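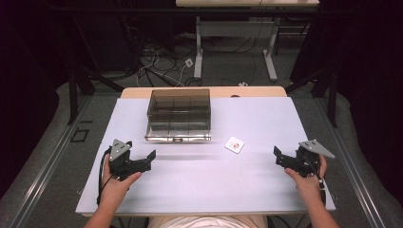 How do you teach a robot to pick up a card?

You can pick up a playing card without thinking. Your fingers slide to the edge, pinch, and lift. A robot has no idea how to do that. Somebody has to show it, and one way to show it is with a pair of hand-held grippers.

A gripper is the part of a robot that does the grabbing. Most grippers have two fingers that open and close, a bit like kitchen tongs. The Plollon Pair is a set of two grippers made for people to hold. You take one in each hand and do a job with them, such as moving a small card across a table or putting it in a box. The company that sells the set, Eltgate, calls this "showing by doing."

What does the robot learn from?

Each gripper has a small camera on it. The camera sees the table, the two black fingers, and whatever is lying near them. While the person works, a computer saves the video. It also saves how far apart the fingers are and where each gripper is moving.

One try is called a demonstration. A robot can't learn much from one demonstration, in the same way that you can't learn to ride a bike by watching a friend ride down the street once. For a simple job, Eltgate tells its customers to record 200.
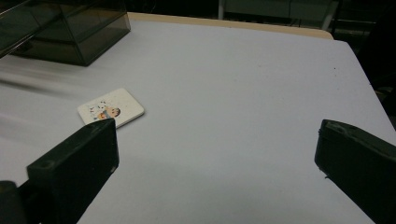 The card should start in a different spot each time, and it should be turned a different way too. If it always started in the same place, the robot might only learn to reach for that place. Then if you moved the card a little to the left, the robot would close its fingers on air.

Why are cards hard?

Cards are thin and they lie flat. Two stiff fingers can't get under them easily. The person has to find an edge, squeeze gently from both sides, and keep the fingers low. Press too hard and the card can bend or slip away.

Clear plastic boxes are hard in another way. A camera can see right through the sides, and shiny spots can look like something is there when it isn't. People know what clear plastic is. A robot needs plenty of practice with it.

What is it like to use?

Waqas Cheema teaches people to use the Plollon Pair. He says new users go too fast. "Your own fingers can feel the card and these can't," he says. "So you slow down and look." He asks beginners to practice for 15 minutes before they record anything, and to rest their wrists after every 36 tries.

The set comes with two grippers, cables, and a program called Song that sorts the videos. Song lets you throw out a bad try - if you dropped the card on the floor, for example. It takes 4 hours or so of lessons to learn the whole thing. Eltgate sells the set to schools and labs, and it is meant for ages 12 and up with an adult helping.

Words to know

Gripper: the part of a robot that holds things.

Demonstration: one try at a job, recorded so a robot can learn from it.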